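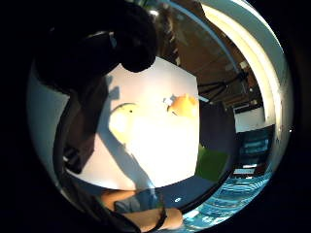
What did the grant pay for in this reporting period?
The grant covered the second term of the student robotics project at Hamel, including two sets of hand-worn recording equipment, replacement cables, the computer used for training, and the wages of one part-time technical instructor.

Progress Report to the Stivance Education Fund
Project: Plasach Student Manipulation Project
Submitted by: Ekaette Lawal, Project Lead
Date of submission: Sunday, January 18, 2026

1. Background

The Plasach project gives students at Hamel practical experience in teaching robots to handle everyday objects. Students design simple tasks, record demonstrations of those tasks by hand, prepare the recordings, and use them to train a control program. The program is then tested on the shared robot arm at the Plullitz workshop. The Fund approved support for the current school year on the understanding that students would carry out every stage themselves, with staff providing instruction and safety oversight.

Enrollment for the term closed at 12 students. They work in three teams, each with its own task and its own written plan. Abimbola Adeyemi continues as technical instructor. Orysia Pasichnyk joined the project in November to oversee data handling and student records.

2. Activities Completed

The opening weeks were given to planning. Each team was asked to write down the starting position of every object, the movement to be recorded, and the condition that would count as a finished attempt. The first drafts were uneven. Two teams left out the starting position altogether, and their early recordings could not be compared with one another. The plans were revised and approved before recording resumed.

By the end of the period the teams had collected 425 usable demonstrations. A demonstration is considered usable when the full movement is present, the hand position can be recovered throughout, and the student has completed the log entry. Recordings that did not meet these conditions were kept in a separate folder and used in class for discussion of common faults.

Students also completed a unit on labeling. Ms. Pasichnyk introduced a review step in which each team checks the labels of another team before they are accepted. This has slowed the work, but the number of corrections needed afterward has fallen and the students have become more careful in their use of terms. 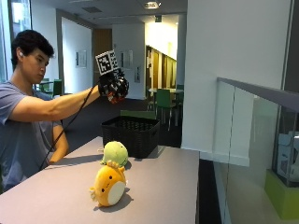
The soft-object task was chosen by the team led by Yakubu Uzor and approved after a short trial. Soft objects change shape under the fingers, and students have found them harder to plan for than blocks or boxes. The team works with plush toys and a basket, and the operator wears a sensor glove that carries a square black-and-white marker on the back of the hand. Keeping the marker facing the camera is now a written point in the team's procedure, as is the routing of the glove cable away from the objects on the table. Both points were proposed by students during the weekly review and have since been adopted by the other two teams.

3. Student Progress

Students entered the project with different levels of preparation. Several had written short programs before, while others had no experience beyond general computer use. Mr. Adeyemi divided the instruction accordingly, with an added session each week for students who needed support with files, folders and basic commands. Attendance at the added session was good until the examination period, when it dropped and was suspended for two weeks.

Each student has now served as operator, as recorder and as reviewer. Rotation was a condition of the original proposal and has been kept throughout the term. Written reflections show that the reviewer's role is the least popular. Staff consider it the role in which students have improved most, particularly in explaining why a recording should be accepted or set aside.

4. Difficulties and Changes to the Plan

The shared robot arm at Plullitz was unavailable for part of November while its controller was repaired. Testing was moved to the start of the next term, and the time was used for further recording and for the labeling unit. The change did not affect the budget.

Data storage was also underestimated in the proposal. Files from the glove and the cameras are larger than expected, and the original drive was filled before the term ended. A second drive was bought from the supplies line, with the approval of the Fund's program officer, Tanko Odukoya.

One team began the year with a task involving folded cloth. After repeated attempts the students concluded that they could not describe a finished fold clearly enough to judge it, and they asked to change to a sorting task. The request was granted. Their notes on the cloth task have been kept for any later group that wishes to take it up.

5. Use of Funds

Spending remains within the approved total. The equipment line is fully spent. The supplies line has been used faster than planned because of the storage purchase, and a small transfer from the travel line is requested to cover cables and glove liners for the coming term. Instructor wages have been paid as scheduled. A full statement will be sent separately by the Hamel finance office.

6. Work Planned for the Next Period

The first task will be to train a control program for each team from its accepted recordings. Tests on the robot arm will follow, with each team required to write down its expected result in advance. Students will then decide whether to record further demonstrations or to revise their task.

A public presentation is planned at Plullitz toward the end of the school year, and representatives of the Fund will be invited. Ms. Pasichnyk is preparing a short guide to the labeling procedure for use by other schools. A draft will be sent to Mr. Odukoya for comment before it is released.

The project requests written confirmation of the proposed budget transfer before new supplies are ordered.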